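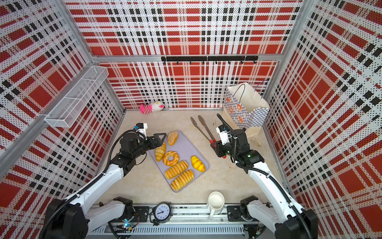
더날몬트 공동작업실, 두 팔 로봇 작업대 조립 마쳐

2018년 2월 7일

달몬트(Dalmont) 공동작업실의 회원들이 직접 만든 두 팔 로봇 작업대가 이번 주에 조립을 마치고 시험 단계에 들어갔다. 작업대의 이름은 '거운더(Gounder)'이다. 회원들은 지난해 9월에 첫 설계도를 그렸고, 그 후 저녁 시간을 이용하여 조금씩 제작을 진행하였다.

거운더는 흰색과 검은색으로 된 로봇 팔 두 대를 하나의 알루미늄 레일 위에 고정한 구조이다. 두 팔의 손목에는 작은 흰색 카메라가 하나씩 달려 있고, 팔 끝에는 검은색 집게가 있다. 작업대의 세 면은 작은 구멍이 많이 뚫린 판으로 둘러싸여 있으며, 판에는 빨간색과 흰색, 검은색의 체크무늬가 인쇄되어 있다. 뒤쪽 모서리에는 은색 알루미늄 기둥을 세웠다.

회원들이 첫 번째 과제로 정한 것은 빵집의 일이다. 한쪽 팔이 금속 집게를 잡고, 쟁반에 있는 빵을 하나씩 집어서 옮기는 것이 목표이다. 시험에는 장난감 빵을 사용한다. 현재 연습용 쟁반에는 크루아상, 고리 모양의 꼬인 빵, 홈이 깊은 긴 빵 등이 올라가 있다. 진짜 빵은 부스러기가 생기고 모양이 매일 달라지기 때문에 나중에 사용하기로 하였다.

작업실 측의 설명에 따르면 가장 어려운 부분은 도구를 잡는 동작이다. 로봇의 집게로 빵을 바로 잡는 것은 비교적 간단하지만, 사람이 쓰는 집게를 로봇이 잡으면 힘을 주는 위치가 조금만 달라져도 집게의 끝이 크게 움직인다. 그래서 회원들은 손잡이를 잡는 위치를 먼저 정하고, 그 다음에 벌리고 닫는 동작을 따로 연습시키기로 하였다. 손잡이 끝이 빨간색인 집게를 고른 것도 카메라로 위치를 구별하기 쉽게 하려는 생각이었다.

첫 시험 기간에 회원들은 집게를 잡는 동작을 41회 시도하였고, 그 중에서 36회는 집게를 떨어뜨리지 않고 들어 올리는 데까지 갔다. 빵을 옮기는 동작은 아직 이 기록에 포함되지 않았다. 실패한 경우는 대부분 손잡이의 한쪽만 잡혀서 집게가 옆으로 돌아간 것이라고 한다. 회원들은 시도마다 손목 카메라의 영상과 관절의 각도를 함께 저장하고 있으며, 앞으로 모두 2,000회의 기록을 모을 계획이다.

제작에는 회원 네 명이 주로 참여하였다. 레일과 받침대는 지역의 금속 가공 업체인 너스틀리(Nustley)에서 남은 재료를 얻어 작업실에서 잘랐다. 팔의 움직임을 제어하는 프로그램은 회원들이 '터켄트(Turkent)'라는 이름으로 따로 관리하고 있다. 터켄트는 두 팔이 서로 가까워질 때 속도를 줄이는 기능을 가지고 있는데, 이 기능은 초기의 작은 충돌 사고 후에 추가되었다. 당시 사고로 케이블 하나를 교체하였으나 다친 사람은 없었다.

케이블 정리도 시간이 많이 걸린 작업이었다. 처음에는 케이블을 팔의 바깥쪽으로 길게 늘어뜨렸는데, 손목이 돌아갈 때 자주 걸려서 동작이 멈추었다. 지금은 케이블을 팔을 따라 감는 방식으로 바꾸었다. 다만 이 방식도 손목을 끝까지 돌리면 케이블이 당겨지는 문제가 남아 있어서, 프로그램에서 회전 범위를 제한하고 있다.

회원들은 다음 단계로 작업대 안에 여러 가지 생활용품을 놓고 같은 동작을 시험할 예정이다. 주변 물건이 바뀌어도 로봇이 쟁반과 집게를 바르게 찾는지 확인하기 위한 것이다. 현재도 작업대에는 귤 종류의 과일 단면 그림이 있는 종이 가방, 흰색 머그컵, 둥근 자명종 시계, 작은 봉제 인형이 놓여 있다. 물건의 위치를 바꾸는 순서는 미리 표로 만들어 두었다.

두 팔이 함께 일하는 과제도 준비하고 있다. 한쪽 팔이 쟁반을 잡아 주는 동안 다른 쪽 팔이 빵을 옮기는 방법과, 한쪽 팔이 종이 가방의 입구를 벌려 주고 다른 쪽 팔이 빵을 넣는 방법을 비교할 것이다. 회원들 사이에서는 뒤의 방법이 더 재미있다는 의견이 많지만, 종이가 쉽게 구겨져서 먼저 쟁반 과제를 하기로 결정하였다.

작업실은 설계도와 부품 목록을 정리하여 회원 게시판에 올릴 예정이라고 밝혔다. 회원이 아닌 사람도 작업실 안내대에서 신청하면 저녁 시험을 볼 수 있다. 시험 중에는 작업대 안에 손을 넣을 수 없으며, 어린이는 보호자와 함께 와야 한다.

관련 기사
달몬트 공동작업실, 납땜 작업대 두 개 추가 설치
너스틀리, 남은 알루미늄 재료 나눔 올해도 계속
집에서 만드는 소형 컨베이어, 모터 선택이 중요
터켄트 새 버전, 비상 정지 후 다시 시작하는 절차 변경
공동작업실 목공 공간, 집진기 교체로 잠시 이용 중단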